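Job hunting from the kitchen table. Tips, updated August 2019

Right, quick one. Have been meaning to tidy this page up for ages. These are the things that worked for me when I was applying for jobs out of a two-bed flat in Mollville with no desk, one decent chair and a printer that lived on top of the fridge. Household tips mostly, CV tips a bit. Take what's useful.

## The table

- Clear it the night before. Not in the morning. In the morning you'll wipe the hob, then do the bin, then it's eleven.
- One end for work, one end for food. Masking tape down the middle if there are kids.
- Wipe and DRY before any paper goes down. I sent a covering letter to Kovalchuk with a ring of marmalade on the back. Didn't get that one.
- Table wobbles? Folded beer mat, or cut a slice off an old cork. Cork lasts longer.
- Sit facing the wall if you can bear it.

## Paper

You'll still need some. Most places want a PDF now but I took printed copies to every interview and was asked for one more often than not.

Keep printer paper flat and out of the kitchen proper. Steam gets in it and it curls and jams. Mine went in a baking tray with a lid, bottom of the wardrobe. Looked daft, worked fine.

Ink: print in draft mode until the very last version. Proofread on paper, in draft, with a red pen. You will miss things on screen. I had "manger" for "manager" on my CV for the whole of April and the spellchecker was perfectly happy with it.

Crumpled copy and no time to print another? Iron. Low heat, no steam, clean tea towel over the top, few seconds at a time. Don't try it on anything from a laser printer, the toner lifts.

## The CV itself

Short bit, there are better pages for this.

1. Keep one long master document with everything in it. Every job, every course, every date. Never send it. Copy bits out of it.
2. Two pages. If it runs to a third, cut the oldest job down to one line.
3. Say what you did, then what came of it. "Ran the stockroom" is thin. "Ran the stockroom, cut late orders from 51 a month to 21" is a sentence somebody will ask you about.
4. Plain font, size 11. No boxes, no columns. Some of the online forms read columns straight across and make soup of it.
5. Name the file with your own name and the job title. Not cv_final_FINAL2.
6. Take off your school swimming certificates. Yes I had them on.

Gap in the dates? Put a line in. "Family care" or "Moved house, retraining" is plenty. A blank gets more questions than a line does.

## Keeping track

I used the inside of a cupboard door. Sheet of lining paper, blue tack at the corners, four columns: firm, job, date sent, what they said. You see it every time you get a mug out so you can't pretend to have forgotten. By the end there were 41 lines on it.

Copy of the advert goes in a plastic wallet WITH the version of the CV you sent. They take adverts down. Then they ring you three weeks later and you've no idea which job it is.

Old recipe box does well for contacts. One card per person, where you met, what you talked about, date you last wrote. Alphabetical by firm not by surname, I can never remember surnames.

## Eating

Sounds off topic but it isn't really. At home all day you either graze or forget altogether. Both make for a bad phone call at three o'clock.

Do lunch before you start. Plate it, cover it, done. Something that'll sit. I roasted a tray of veg at the start of the week and had it cold with bread. Phone on the worktop, loud, and rinse your hands before you pick up because the recruiter will always ring when they're oily.

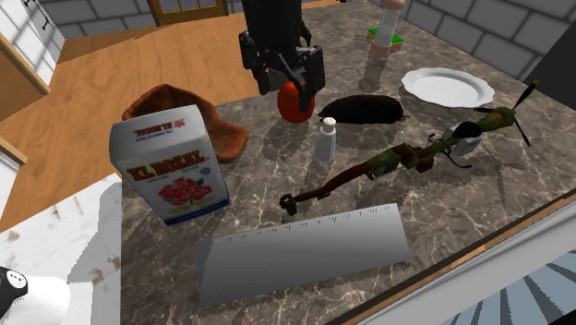
*Tomato, aubergine, salt and pepper. Lunch sorted.*

Nothing smelly before going in for an interview. No garlic the night before either, it hangs about. Porridge or toast in the morning, water not coffee if you're a shaky sort.

Keep a jar of something by the kettle for a treat after each application sent. Not started, sent.

## Interview clothes

- Try the whole lot on a week ahead, shoes included. Sit down in it. Buttons behave differently sitting down.
- Hang it in the bathroom while you have a shower, creases drop out. Door shut. Hang it well away from the spray.
- Shiny patches on dark trousers: damp cloth with a drop of white vinegar in, press through it, brush up while still warm. Test inside the hem first.
- Deodorant marks: rub with a clean pair of tights. Dry.
- Kitchen smells get into wool. Put the jacket in the bedroom with the door closed or in a suit bag. I hung mine in the hall and went to Pranico smelling of onions.
- Scuffed black shoes, no polish: a dab of petroleum jelly, buff with an old sock. Does for a day.
- Spare tights or socks in your bag. Safety pin too.

## Phone and video calls

Pick your spot now, before anyone rings. Best signal in our flat was between the airing cupboard and the loo, so I put a stool there with a pad and two pens. Two because one will be dead.

For video, laptop on a stack of cookery books until the camera's level with your eyes. Window in front of you, never behind. Turn the washing machine off!! Mine went into spin during a call about a regional marketing post and I had to shout my strengths over it. Fridge hum is fine, they can't hear it.

Curtain or a plain sheet behind you if the room's a tip. Iron the sheet.

Stick notes round the edge of the screen, few words each. If you read whole sentences off a page they can see your eyes going.

## Money bits

Put the cost of the hunt in its own envelope. Trains, stamps, printing, dry cleaning. Ours came to £618 by the finish, most of it train fares to Wimoton, and I would of had no idea otherwise. Ask about travel expenses when they book you in, not afterwards. Some pay, some don't, it's a normal thing to ask.

Library printing is cheaper than ink if you only do a few sheets. Take it on a memory stick AND email it to yourself.

Don't pay anyone to "blast" your CV out. Waste.

## Odds and ends

Stop at a set time. I put a tea towel over the laptop at five.

Write the thank-you email the same evening, three or four lines, while you remember what they said.

If it's a no, ask for feedback once. Then cross it off the door.

Spare key, clean hanky, address written on actual paper in case the phone dies.

Will add the bit on references when I get chance, and the stain chart, which I've lost. Also somebody asked about getting biro off a white collar: hairspray used to work but the new ones don't have enough alcohol in. Try hand gel, dab from the back, kitchen roll underneath.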